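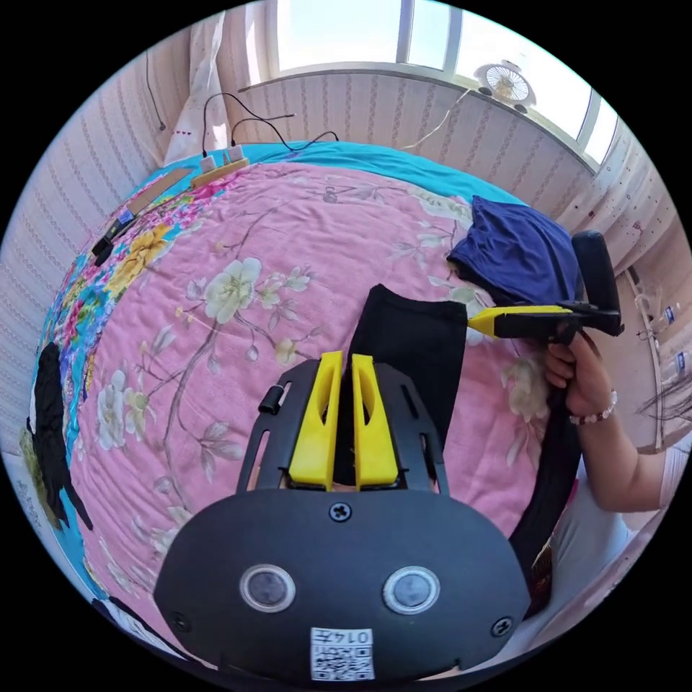

Should dark clothing be folded on the bed or on a table?
A made bed is preferred. The surface is wide enough for long garments, and dark fabric shows clearly against a lighter quilt, so creases and lint are easy to find.

Before You Begin

Smooth the bedding with the flat of the hand. Extra blankets and comforters may be folded first and set to one side. 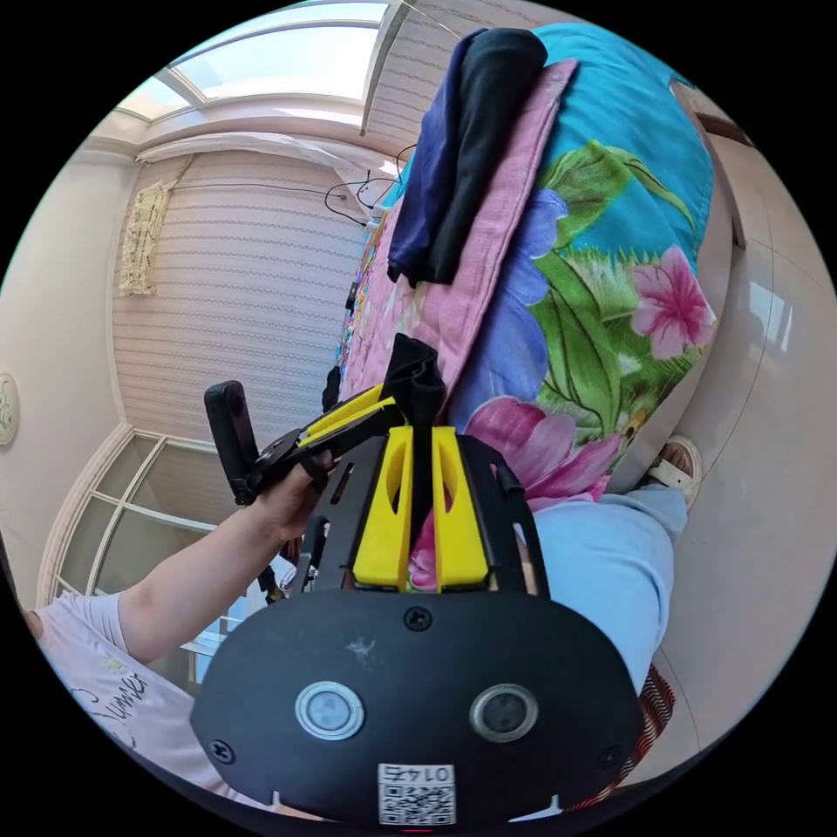
Garments of similar size should be kept together. Knits and denim form the base of a pile, and thinner items go on top. Residents of Grallitz House are asked to limit each pile to 27 centimeters, the height of the closet shelves.

Folding a Long Garment

1. Lay the garment face down and draw the cloth outward from the center until it lies flat.

2. Hold one edge in each hand and bring the left side over to meet the right. Soft fabric tends to slip — keep light tension on it until the edges are even. 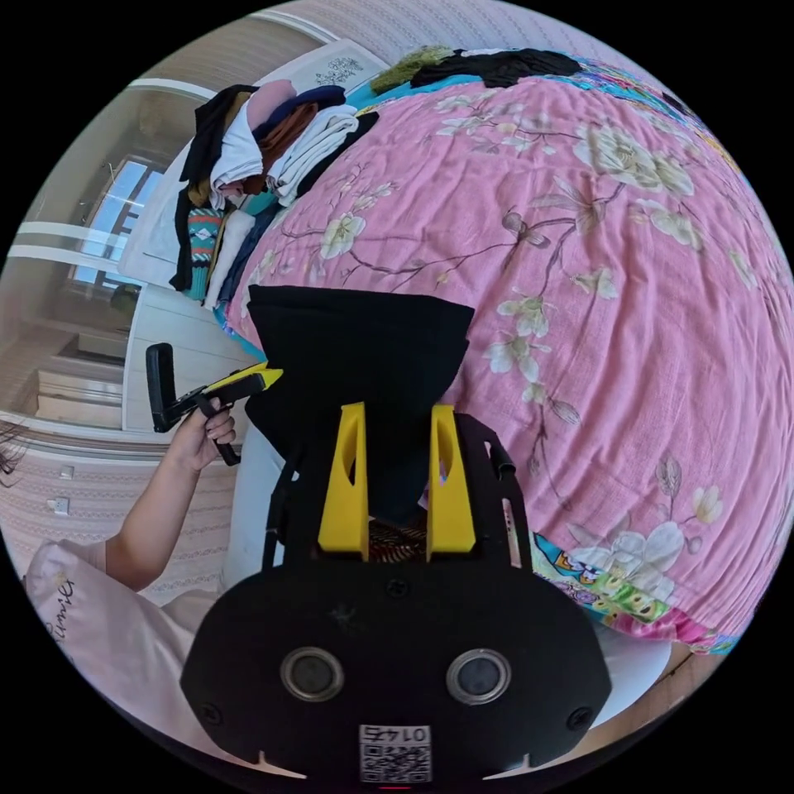
3. Smooth the folded length from top to bottom. Tuck any sleeves or straps inside.

4. Fold the length in half, then in half again for a narrow shelf. Place the finished piece on the pile with the fold facing out. 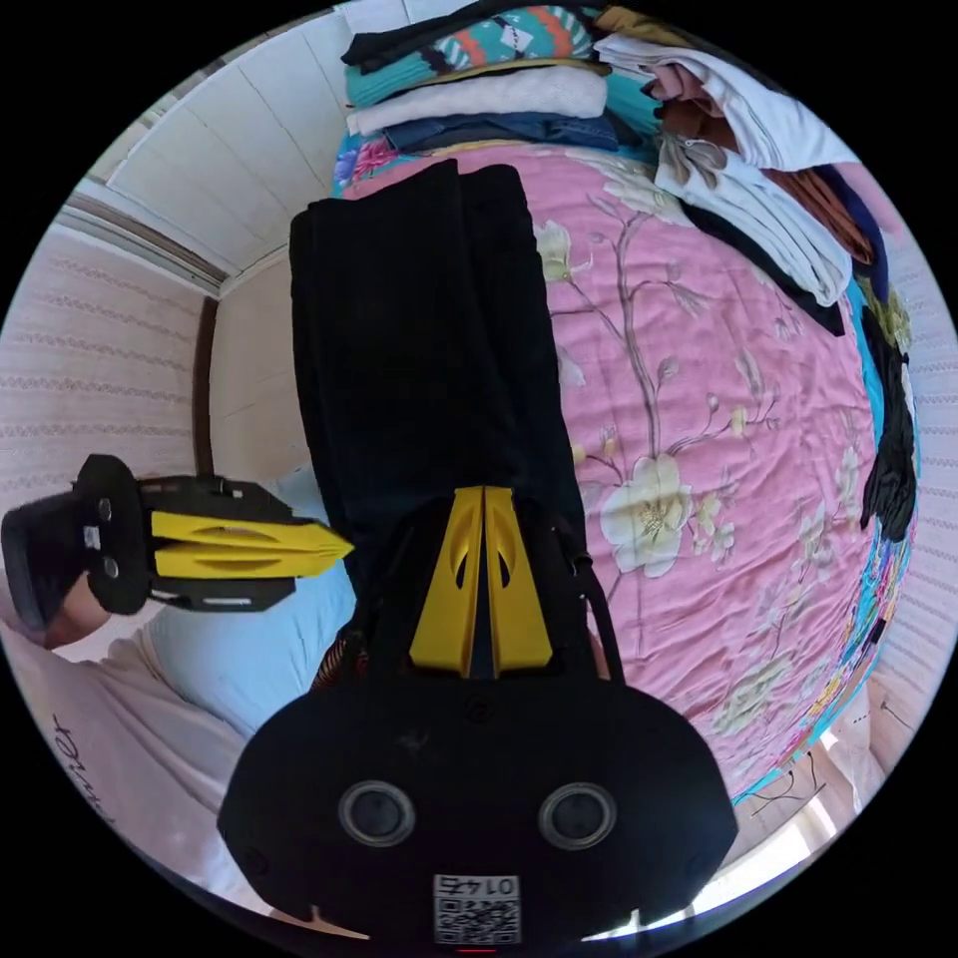

Storing the Piles

Carry each pile with one hand beneath it and one on top. Sweaters should be stored flat. Items that will not be worn before July may be moved to the upper shelf.

Prepared by Lucrezia Donati, Household Services. Revised 21 October 2025.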